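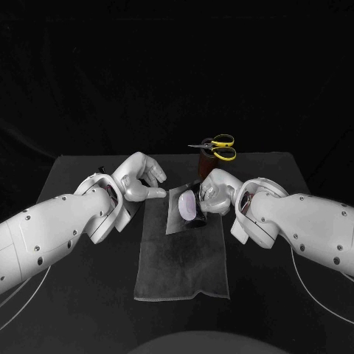

Reviews > Robotics > Two-arm systems

Drudo two-arm bench system: notes from the Skodeck open day

Skodeck opened its Morgan Street workshop to visitors on Fri 5 March. The Drudo was the only system running under power for the full session, and it is the subject of this review. I had access to the bench for most of the morning and to the operator's console for a shorter period after lunch. Nothing was lent or supplied, and no fee was paid.

The Drudo is an upper body with two arms and a five-fingered hand on each, sold for light handling at a fixed table. Skodeck is pitching it at small labs, repair benches and packaging trials. It has no mobile base, and none is planned for this version.

Set-up

The table is dark grey with black fabric behind it. Work is done on a grey cloth laid over the middle of the tabletop, which gives the fingertips some compliance to press into and stops thin items skating away. I would treat the cloth as part of the system. With it removed, at my request, pick-ups of flat film failed far more often, and the operator put it back after a few attempts.

The arms are cased in white shell sections with exposed screw holes. Sections near the wrist are open and show the mechanism and wiring. Access for servicing should be good. Dust and fluff are another matter on a bench that handles textiles, and the spec sheet gives no ingress rating for the wrist. I asked for one and was told it would be published with the July revision.

Cabling could be tidier. A thin white lead from each arm runs across the tabletop toward the near edge. Neither snagged while I was watching, but a routing clip at the elbow would cost very little.

Handling

The demonstration set was all soft or thin items: crumpled fabric, a shiny pouch, a semi-transparent silvery sheet, flat cards. These are harder than the blocks and bottles usually put out for visitors, and Skodeck deserves credit for the choice.

Finger control is the strong point. The index finger can be extended alone and brought down close to a surface with little visible tremor. Holding an item down with one hand while the other works at an edge was reliable at slow speed. At the faster setting the supporting hand tended to lift early, dragging the item with it.

Fabric was less consistent. Spreading a rumpled piece took repeated small tugs from alternating sides, and the result was rarely flat enough to fold without a second pass. The system has a poor sense of which layer it has hold of. When it pinched two layers in place of one it carried on with the motion and did not report a fault.

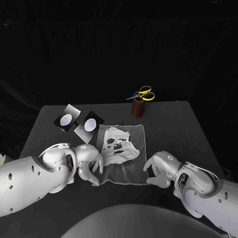 Valentina Cisternas asked whether the fingertips carry force sensing or whether grip is inferred from motor current. It is inferred, according to the Skodeck engineer on the bench, and a sensing fingertip is under evaluation. She also wanted to know what happens when the inference is wrong on something fragile. The answer was a current ceiling that the user sets per task, with a conservative default.

That matches what I found at the console. The ceiling is one slider for each hand. It should be one for each finger. With the limit low enough to protect thin film, the thumb could not hold the pouch against any pull.

Reach and speed

Comfortable working reach is 330 mm either side of centre. Past that the wrist runs short of rotation and the hand approaches at a shallow angle. Anything in regular use, such as the scissors and their holder, needs to stay well inside the limit. I did not see the scissors used for cutting and make no claim about it.

Cycle time depends almost entirely on the material. The quickest pouch placement I timed was 10 seconds. A fabric item that needed a second pass took over a minute.

Software

Task recordings are managed in Pukomeo, a separate package bundled for the first year. The workshop's library held 1,209 recordings on the day. Search is quick, the labels are plain text and export worked the first time. Playback is weaker. There is no way to step both arms by a single interval, so comparing two attempts means scrubbing by hand. Morfudd Pugh, who ran the console, has requested the feature as well.

Noise and heat

Quiet enough for conversation at the bench. The shells were warm to the touch after 20 minutes of continuous work, with no effect on positioning that I could detect.

Verdict

Suitable for labs studying soft-item handling, provided someone on staff is prepared to tune current limits per task. Not yet suitable for unattended packing. The missing layer detection is the main obstacle, followed by the single force slider. I would look again once the July revision is out and the wrist rating is available.

Recent reviews
Parallel grippers for textile work
Bench lighting for machine vision
Anti-slip mats compared
Low-cost foot pedals for teleoperation

We use cookies to remember your reading preferences. Accept | Manage settings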